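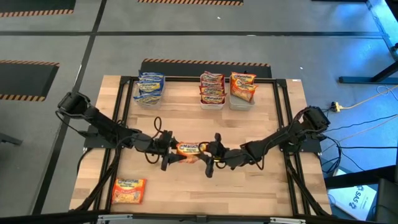 Two arms, one packet of ramen between them, three bins.

So the budget for the second packing bench is due at the end of August, and I've spent most of my evenings with a spreadsheet open and a cup of cold coffee next to it. A few of you asked how we're planning the Plirnel project money this time around, so I figured I'd write it up while I'm still in the middle of it (and still a little cranky).

First thing: the arms are the easy line. You ask for a quote, you get a quote, you wince, you type it in. Where I went wrong last year was everything that isn't an arm. Rails, mounting plates, brackets, the tabletop, cables, more cables. I had put all of that in one row called "misc" and given it 5 percent of the total. Ha! By the time the first bench was up, misc had eaten 34 percent and I was writing a very humble email asking for more.

This year misc is gone. Every bracket gets its own row, and I don't care how silly it looks. The frame quote came from Bresenon, who will cut the rails to length for us, and I'm happy to pay for that because I have cut enough metal for one lifetime. Lead time is 6 weeks. That puts the frame here well before the grippers, so I also need to plan for somewhere to park a pile of metal for a while.

Cables deserve their own paragraph. Buy longer than you think you need! I measured from the arm base to the power supply in a nice straight line, like a person who has never met a cable, and then the arm moved and the straight line was no good to anyone. I've got budget for spare lengths now, plus clips and sleeves, plus a second set of everything that plugs in.

Bins next. I went back and forth on these for ages. Mocanu makes a very handsome sorting tray with molded dividers and I had it in the cart for a week, but what we have on the bench is plain see-through plastic bins and I'm sticking with those for round two. They're cheap, they stack in the closet, and if we switch to a different product we won't be stuck with dividers in the wrong place. The savings go straight into grippers.

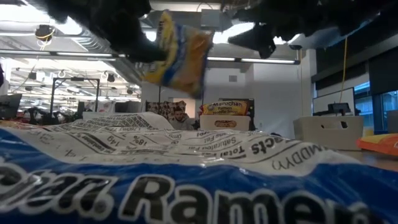

The packet's-eye view, shiny plastic and all.

Speaking of shiny, I have a lighting line this time. Noodle packets are crinkly and glossy and they throw the ceiling lights right back at you, and I would like to try some softer lamps before I spend real money on anything fancier. Fumex sent over a price for a pair of diffused panels on stands. I've marked it as a maybe. If the numbers get tight it's the first thing I'll move to next quarter, along with the nicer stools I've been wanting since forever.

And then there's the groceries! I put 70 packets of ramen on the equipment budget and got a note back asking whether it was a typo. It was not a typo. Packets are test material, same as sample cartons or calibration blocks, and they get creased and tired with handling, so you have to keep buying fresh ones. I'd go for several colors too, if you're doing any kind of sorting. We have blue, red and orange on the table and it makes life much easier when I'm looking across the room trying to see what ended up where.

Still undecided: whether to buy spare gripper fingers now or wait until we need them. Shipping on small parts is awful, so I'm leaning toward adding them to the main order and getting it over with. I also haven't figured out floor mats for the new bench, and I keep forgetting to ask who pays for those, us or the building.

If you've priced a two-arm setup lately and your frame quote came in a lot lower than you expected, please leave a comment and tell me where you bought it. I have until the end of the month to change my mind.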